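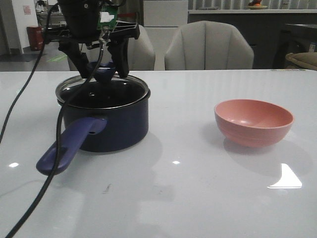
Figure 3. The lid task at the Gosis site. The gripper is over the knob of the glass lid; the pink bowl is to the right of the saucepan.

4.2 Lids, pans and bowls

Of the kitchen chores in our set, taking the lid off a pan gave the widest spread of results. A person does it without looking for long. For the arm it combines a small grasp target, a transparent surface and an object that can slide if it is pushed from the side. We treat it separately from the pick-and-place tasks in Section 4.1 for that reason.

The setup is shown in Figure 3. A dark blue saucepan stands on a glossy white table with its lid on, next to an empty bowl. The policy is given one written instruction per trial and must finish within 32 seconds. We ran 200 trials at the Gosis site and 258 at the Wasach site, using the same policy weights and no tuning between the two. Pan position was changed by hand before every trial, and the handle was allowed to point in any direction the operator chose.

We scored a trial as a success if the lid was lifted clear of the rim and put down flat on the table. Lids that came down on edge and then fell over were scored as failures, even when they ended up flat. Afridi and Cárdenas scored all trials from video, working apart, and disagreed on seven of them. Those were settled by Rafferty, who had not seen either score.

Most failures happened before contact. The depth estimate over a glass lid is poor, as others have reported, and the policy tends to aim for the dark inside of the pan instead of the knob. When the fingers came down too far to one side they touched the rim first and moved the whole pan. The policy rarely recovered from this. It would repeat the same approach at the old position until time ran out.

Glare was the second problem. Bright spots on a white tabletop like the one in Figure 3 shift as the arm moves and blocks the light, and the Tetau baseline, which segments objects before it plans, often split one object into two. Our policy does not segment and was less affected, though it was not free of the problem. Closing the blinds at Gosis helped both methods. We report results with the blinds open, the way people who work in that room usually leave them.

Once the fingers had closed on the knob, the lift itself was dependable. Placing the lid was less so. The policy had been trained mostly on demonstrations by Sethi, who sets lids down to the right of the pan, and it kept this habit when a bowl was already standing there. In those trials it either hovered or lowered the lid onto the bowl -- a result we count as a failure, but which a cook might not mind.

We also tried a longer version in which the lid has to be put back. We do not give a rate for it here. Putting a lid back calls for lining up two round edges while the fingers hide part of the view, and the wrist sensing on our arm is too coarse to feel when the lid has seated.

Taken with Section 4.1, these trials suggest that a kitchen chore can be close to usable in its middle steps and still be unready as a whole. An operator had to stay within reach at both sites for the full run. Section 4.3 repeats the comparison with the Lashari shop-floor tasks, where parts are opaque and the lighting is fixed.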